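The white table and the man who wants you to have one

Edivaldo Lins sells tables. He would prefer me to say that he sells a way of working, and the leaflet he handed me says so twice, but what arrives in the van is a table. We spent a Saturday morning talking about it, and I came away liking him more than I liked his argument.

The large white tabletop, one morning
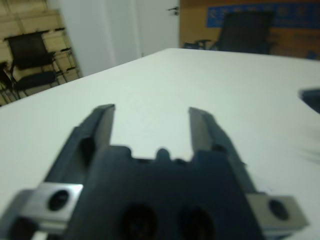
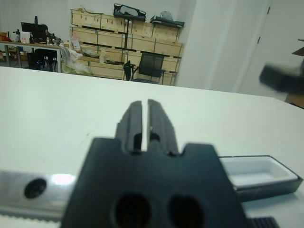
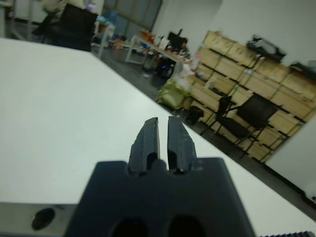
Why white?

Lins calls his range Kumamine and offers the top in one colour. I asked him whether that was a principle or a bulk discount.

"Both," he said, after a pause. "I bought 200 sheets in white. But I'd have bought white anyway. You see everything on it."

You do. You also see every smudge, and I asked who does the wiping. He said that people soon get into the habit. I've worked in a few shared rooms and have yet to meet these people. He laughed at that and said his own habit is a damp cloth at ten in the morning and another before he locks up, and that on a busy day the second one gets missed.

The surface is matte, and I'll give him that. Years ago I had a glossy desk under a window and spent every bright afternoon squinting at it. Lins says he tried gloss first, at the old place in Jarkville, and sold the lot to a café.

The case for keeping it bare

His main idea is that a big table should be left with next to nothing on it. Cups, post, cables and coats go somewhere else. Anything small goes in a shallow tray, and at the end of the day the tray gets emptied.

"A table isn't a shelf," he told me. "Once one thing lives there, ten things live there."

Perhaps. But the things have to go somewhere, and in my experience they go to the next desk along, or on to the floor by the window. I put this to him and he was quite cheerful about it.

"Fine. Let the desk be a mess. I'm only asking for one clear table."

That seemed to me a much smaller claim than the leaflet makes. The leaflet talks about calm and focus. I asked what the evidence was for calm. He said customers had told him so. I asked how many, and he changed the subject to trays.

A second opinion

Osvaldo Fontes bought a Kumamine last November for the repair workshop he runs in Prado, and agreed to talk on the phone as long as I didn't make him sound ungrateful. He isn't. He thinks it's a good, solid table. He also thinks he paid too much for it.

"It was 685 with delivery," he said. "My brother-in-law says he could have made it for half. He hasn't made one, mind you."

Does he keep it clear? "Mondays," said Fontes. The trays were more use to him than the top. He has bought more of them since, from another shop, because they were cheaper there.

I took the price back to Lins, who said it has come down to 562 for anyone collecting from the Tanari unit, and that the brother-in-law was welcome to try.

What about the chair?

He doesn't sell chairs. I think he should, or at least have an opinion on them. A table this size has a far side that you can't reach sitting down, and I asked what a person was meant to do about that.

"Stand up," said Lins. "Walk round it. It's good for you."

He is working on a narrower version, which he mentioned only as I was putting my coat on. It will also be white.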